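Selto site visit: dye house and finishing line

The group met at the Curatow gate and was taken first to the water treatment building. Selto draws process water from its own well, softens it, and stores it in a 3,000 liter tank ahead of the dye house. Frauke Hagedorn led the tour and took questions at each stop.

Yarn is dyed on the cone in closed pressure vessels. Each vessel reverses its pump direction at fixed intervals so that liquor passes through the package from inside and outside in turn. Package density is checked before loading. Cones wound too tight dye pale at the core. 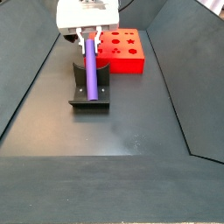
Edvin Granström remarked that density readings mean little unless the winding tension is logged with them, and that his own plant had rejected whole lots before it started doing so. Hagedorn replied that tension logging was added in November and that the records are kept by lot number.

Drying is by hot air after a spin extractor. The extractor holds up to 30 packages. Residual moisture is read with a probe at the shoulder of the cone, and the operator enters it by hand.
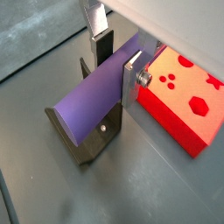 Page last changed: January 5, 2021

The shade laboratory is on the upper floor. Samples are compared under three light sources, then measured. Ulla Toivonen showed the recipe archive, which holds 3,073 shades. Purples and reds take up the most correction time, mainly in wool blends, where the two fibers take up dye at different rates.
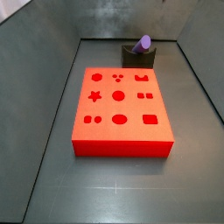

Purple cylinder in its holder, with the orange-red block in front.

Finishing was the last stop. The Magnusson steamer was down for a seal change, so only the rewinding frames were running. Waxing is done at this stage for knitting yarn and omitted for weaving yarn. Noise at the frames made questions difficult and several were taken later in the canteen.

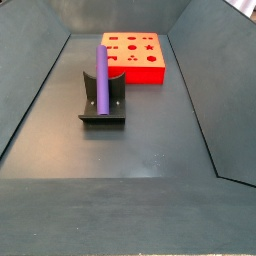
Shape-sorter block, toward the back wall.

Wastewater was not covered. Selto will send the discharge figures on request.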